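Home Food Rooms Garden Archive Subscribe

The Table Before the Meal

By Elin Vaughan
11/3/21

My grandmother set the table at four in the afternoon, when the meal was at seven. The plates went out first and stayed there, upside down against the flies, and for three hours we children had to walk around them. I did not understand it then. Now I live in a second country and a third kitchen, and I have begun to do the same.

I came to Bositz in February to look at tables. The town once had a name for its crockery, and the Bratine pottery, which opened there in 1877, sold heavy cream plates to half the valley. The building is a music school today, but the plates are still in the cupboards. Montserrat Arrieta keeps hers behind glass. She took one out for me and knocked on it with her knuckle, and it gave a low sound, like a door.

"You could not buy a colored plate when I was a girl," she told me. "You bought cream, and then you bought cream again when it broke."

Her daughter's house, two streets away, has no cream plate in it. There the plates are plastic, light enough for a small child to carry four together, and they come out in every color of a sweet shop. The daughter's reasoning is simple. The children set the table, so the things on the table should be things the children can drop.

I must admit I arrived with a prejudice. I grew up believing that plastic belonged to picnics, and that a ketchup bottle should never be seen at a meal at all. In our house the ketchup was put into a small glass dish with a spoon, and the bottle was sent back to the kitchen like a guest who came to the wrong door. My aunt had a household book, a reprint of one from 1803, which gave 30 rules for the laying of a table. She had marked the ones we were breaking.

But I have eaten at many tables since, and the bottle is on most of them. It goes down among the plates, or on one of them, while somebody looks for the forks. The pot stays near because there is no better place for it. A table in this state has its own beauty – the colors have not been arranged, and they get along very well.

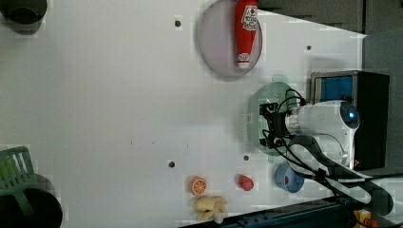 Ylva Haugland disagrees with me about the ketchup. She would like it known that a bottle belongs upright, in the door of the refrigerator, and that laying one down on a plate only means washing a plate which has had no food on it. On the matter of pale colors she is softer. Pink and lilac are kind to food, she says, and mint green is good under anything red, so a tomato salad looks its best there and a beet salad even better.

I tried the tomatoes at home and she was right. I also tried serving the ketchup in a glass dish, for the sake of my aunt. My son asked who was coming.

What I took from Bositz, in the end, was a small change of habit. I put the plates out early, cream and colored together, and I leave them. People who pass through the room move one a little, or set something down on it. By seven the table looks as if it has been thinking about dinner all afternoon, and I only need to bring the bread.

More from Rooms
The drawer where the string lives
Simin Ghasemi on rice, steam and the right lid
A week without a dish rack
Efa Lloyd mends a chair
What to keep on an open shelf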